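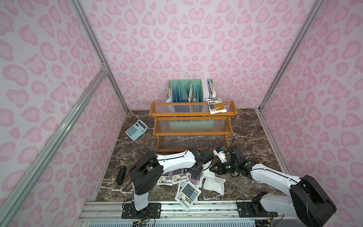
Two-tier shelf in front of a file organiser: does it work?

Home Forums Desk and Storage New posts Search Log in

vosside_flat
I've got a mint-green file organiser against the back wall, with a small two-tier wooden shelf directly in front of it. The calculator and stapler are still off to the left. I want them on the shelf, but I'd have to reach over it for folders. Shelf is 40 cm wide. Would you keep this order?

Perer
No. Put the organiser at one side. You'll get sick of lifting paper over those side rails.

inkpad15
Disagree. Mine has been like that for 2 years. Folders stand taller than the shelf so you grab them from the top. Stapler on the lower tier, calculator on the upper.

Perer
Depends how often you file. I'm in and out of mine all day.

vosside_flat
Once a week, maybe. The thick white binder on the right is the one I use most.

inkpad15
Then leave it. Take out the crumpled sheets next to the binder though, they'll catch every time you pull it.

Fakir
Would ribbed acrylic take a full ream on the top tier? Mine is all wood.

inkpad15
I wouldn't. Packets and pens only.

vosside_flat
OK, shelf stays for now. Stapler is going on the bottom.

Perer
Still say you'll move it by June.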